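Pandovside Tabletop Things

A collection of short clips of everyday objects being picked up, opened, closed, set down and passed along on ordinary tables. Water bottles, phones, little cases, keys, mugs, pens — the stuff that ends up on a table whenever people sit down for ten minutes!

What's in it

2,204 clips covering 294 objects, filmed in 19 rooms. Most clips run under 60 seconds. The rooms are split between our two sites, Curnton and Zuldale, and the tables vary a lot: long white ones, round café ones, a couple of battered desks we're very fond of.

Folders

clips/ has the video, one folder per room
objects/ has a short text note for each object (color, rough size, does it open)
rooms/ has table height and floor type
splits/ has train and test lists; no room appears in both

Labels

Each clip has one sentence written by a person, such as "close the case and put it beside the phone." We kept the wording people came up with, so you'll find "flask," "bottle" and "water thing" for the same object. Maritza Yupanqui merged the obvious typos and left everything else alone.
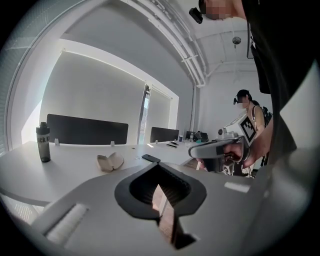 Small hinged cases turned out to be our favorite category. They get left open, half open, upside down, and the labels for them are wonderfully varied. Phones are marked face up or face down, and bottles have a separate field for the lid.

Known gaps

Very few glass objects, and almost nothing soft except cloths and gloves. Lids in the Zuldale rooms were labeled before we had the lid field, so treat a blank there as unknown.

Version 2 adds the Degefa tables and should be up in June. Corrections to labels are very welcome — send the clip name and your suggested sentence.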